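Clastwood Planner 9 is the motion planning and simulation package for indoor mobile robots from Brilerau Software. It is supplied to integrators, research groups and public agencies that must check how a robot will move through furnished rooms before any hardware is brought on site. This page was last revised on Wednesday, April 29, 2026.

## Overview

The package has two parts. The planner computes routes and speeds for a wheeled or legged base. The simulator renders the view from the robot's own camera as it follows those routes, at the speed and angle the real unit would have. Both parts read the same map file, and a change made in one is picked up by the other the next time the project is opened.

Simulated people may be placed in any room. They can walk, sit, reach, stumble or fall, and the planner treats each of these as a separate motion class with its own clearance. A person who is upright is given the standard clearance set by the operator. A person who is on the floor, or who is moving quickly towards it, is given the extended clearance, and the base is brought to a controlled stop.

## Rendering and perception

The renderer applies motion blur by default. Perception modules trained only on sharp images tend to lose track of limbs when the camera turns quickly, and the blur setting allows this to be tested at the desk. It may be adjusted between 0 and 100 per cent, or switched off for map checking.

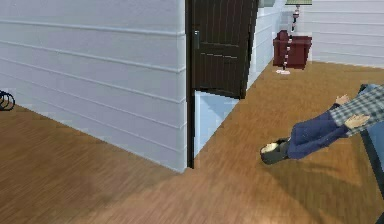

Partial views are handled in the same way. Where only some of a person's body falls within the camera's field of view, the tracker reports the parts it has found and a confidence value for each. The planner then reserves space for a whole body. Operators who wish to change this behaviour should consult the section on occupancy in the user manual, as the default was chosen for use in homes and care settings.

## What is supplied

- Planner and simulator, for Linux and Windows
- The Celanetti room library, with 444 furnished interiors
- A motion set of 867 recorded human movements, including falls and recoveries
- Command line tools for batch runs and log export
- User manual and colour-coded fault guide

The room library may be extended. Floor plans in common drawing formats are accepted, and doors can be set to any opening angle. Custom furniture must be given a collision shape before it is used in a planning run – the simulator will display an object that has none, but the planner will ignore it.

## Batch testing

A batch is defined by a room list, a motion list and a starting pose for the robot. The standard acceptance batch contains 1,546 runs and can be left unattended. Each run produces a log, a short clip and a result code. Runs that end in contact are placed in a separate folder and can be replayed from any time step.

Kwan-ho Chiu, who leads the planning group, recommends that the acceptance batch be repeated after every change to the speed limits, including small ones.

## Licensing and support

Licences are issued per site. Academic licences carry the same features and are renewed each November. The Hung controller interface is licensed separately, and is required only where the planner is to drive a physical base.

Technical enquiries should be addressed to Yuk-lan Lo, Product Support, with the site licence number and the log from the run in question. Clips are helpful but are not required.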